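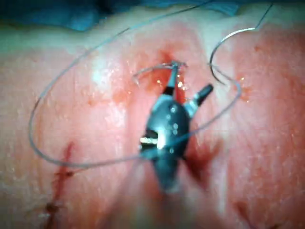
Re: [suture-skills] Thread management, or the lack of it

From: Meriem Kabbaj
Date: 2020-02-24

On the thread question, since it has now produced more replies than the room booking did:

> I keep reading that you should leave a long tail and "park it out of the
> way". Out of the way of what? Every time I go to take the next bite the
> loop has wandered back over the line I'm trying to close. Is everyone
> else cutting shorter, or am I just cursed? Also, does anyone still have
> the Natberg handout?

You are not cursed. Thread has a memory, and what it remembers is the packet. Have a look at the picture at the top: needle in the jaws, tip curving down towards the tissue, all very respectable, and then that pale filament going for a stroll down the left, across the bottom and up the right again, crossing itself on the way. The jaws are clear of it, and I'd settle for that. The big lazy oval looks dreadful and is perfectly workable, provided you know which side of it your needle is going to come out.

What I do, for what it's worth:

Pull the slack through before you regrasp the needle. All of it, even when you're feeling clever.

Lay the loop on the side you've finished with. If you're working towards yourself, that's the far side.

Hold the needle back from the tip. I bent 7 of them at the Vatham weekend learning this, and they were not the cheap ones.

If the tissue starts to pucker, stop hauling. You're closing a wound, not doing up a sleeping bag.

As for length, I cut shorter for interrupted stitches and grumble my way through the long ones for a running closure. Tzanetos swears by the opposite and is welcome to reply at his usual length.

The Natberg handout is in the shared folder under Drement, for reasons lost to history. It runs to 188 pages. Thread gets two of them, and one is a diagram of a knot I have never managed to tie.

Next practice is in April. Bring your own scissors, as the good pair has left us.

Meriem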